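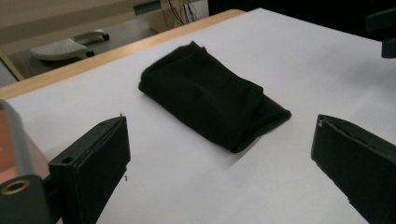 Cloth folding, hand-held gripper, April

Black cloth on white paper again. Contrast good near the middle, paper goes gray toward lower right, want a second lamp there. Nerea Goicoechea did the first 310 demos, I take over from here. Target is 2,000 for the Dasadia set.

- threw out 9, fingers closed before the cloth was in the gap
- start each demo w/ the bundle diagonal, then vary it. Dont square it up to the table
- open end where the layers separate = grasp point. Label it "lip", not "corner"
- small nick on top of right finger, check befoer next batch
- 2 uploads to Figueroa still pending

Tomorrow: same fold, other cloth.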